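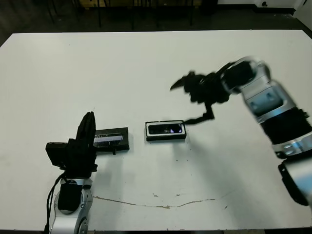

1/ White bench top, notes after seven months
Hjalti Brøndum · July 3, 2022

We changed the small-parts bench from a dark green top to a white one in December. Several people asked how it has held up, so I am putting the notes in one thread.

2/ The top is a Nikholm blank, matt white. I ordered it with square edges and rounded them myself. The finish scuffs. None of the scuffs so far can be felt with a fingernail, but all of them show under a low lamp.

3/ Main gain is contrast. Most of what lands on this bench is black: cases, trays, pads, connectors. On the green top a black part at arm's length was a guess. On white you get the whole outline, plus the grey shadow under the near edge, and the shadow tells you whether a thing is lying flat.

4/ Main loss is the opposite case. White bezels, white cable ties and clear film all fade into the surface. A screen with a white bezel is fine as long as it stays in a black case. Take it out of the case and put it on something dark.

5/ Glossy things face up throw reflections whatever the bench colour. I tried moving the lamp and gave up. A diffuser over the tube helped more than any position did.

6/ Layout rule we settled on: long edges parallel to the front edge of the table, items in a row, a clear gap between them. It wastes space. It also means a part that has been nudged is obvious at once, and you can wipe between things without lifting them.

7/ The gap matters more than the row. Asger Laxdal wanted a printed grid. We taped one down, 300 mm squares, and it lasted until the first solvent wipe. No grid now.

8/ Cleaning. Damp microfibre daily, isopropyl for flux and pen. Do not use melamine sponge on a matt top. It leaves a polished patch which then catches the light for ever. I have one of these near the back, the size of a saucer.

9/ For the polished patch I tried 2,000 grit, wet, very light pressure. It took the shine down and left a faintly different white. An improvement if you stand in the right place.

10/ Loose chips never go straight on the white. They go on a black pad, and the pad goes on the table. Two separate surfaces, two separate cleaning routines.
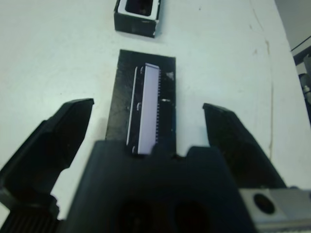 Chip on the black pad, long way with long way.

11/ The package is dual-inline, long and narrow. You can see the row of pins down its right-hand side as a fine comb. Against the pad it is easy to run your eye along that row and look for one out of line. Against bare white the same pins are much harder work.

12/ Pad condition: worn and a bit mottled, light scuff marks. I keep using it. A pad goes in the bin here when the surface starts to shed or when it fails the resistance check, and appearance does not come into it.

13/ Resistance check is monthly, surface to ground point, readings in a notebook. If you buy black pads of unknown origin, check them before you trust them. Black foam and black rubber tell you nothing about themselves by colour. Some of ours were plain insulators and now live under the vice.

14/ Orientation on the pad: long axis of the chip along the long axis of the pad, always. Same reason as the row in 6/. A crooked chip has been touched.

15/ Pick-up: hold by the ends of the package where you can, and keep off the pins. Put down flat, both ends at once. Setting one end down first is how the corner pins get their bend.

16/ Bent pins: press the whole row against a flat edge, one side at a time, small movement, look, repeat. Long-nose pliers on single pins only if the row method has failed.

17/ Now the part I get most messages about, the line. There is a thin brownish line running down from the top edge on the right side of the table, towards the middle. It looks like a crack. It might be a stain that has followed one. I have not settled it.

18/ What I have tried: isopropyl, no change. Washing-up liquid, no change. Straight edge across it under a lamp, no step that I could find. I marked the end of it in pencil and will look again. If it has grown, the top goes back to Nikholm.

19/ The small dark specks are a separate matter. Some wipe off, some do not. The ones that stay I put down to solder spatter from before we had a mat for the iron.

20/ Lighting figure, as asked: 715 lux at the middle of the bench, measured with the meter flat on the surface, diffuser on. At 400 I start misreading part markings. White top and bare tube together were tiring by mid-afternoon. I would budget for the diffuser at the same time as the top.

21/ Colour on photographs: white tops come out blue-grey on most automatic settings. If you are recording the state of a part for a customer, put a grey card at the edge and correct afterwards. Otherwise every pale label looks lavender and somebody will query it.

22/ Sending chips out: black foam, small rigid box, Postex padded bag, in that order. Pins into the foam to the shoulder, no further. No tape on the package. The adhesive takes the printing with it and then the recipient cannot read the part number.

23/ Would I fit white again? Yes for inspection and sorting. No for the soldering position, which kept the green top.

24/ Correction to 8/: Asger says the sponge patch was his and that it is bigger than a saucer. He is right about the size.

25/ Next thread is drawer liners. I have the Sakamoto ones and the Dandadine ones on test and will post when the Dandadine set has stopped curling at the corners.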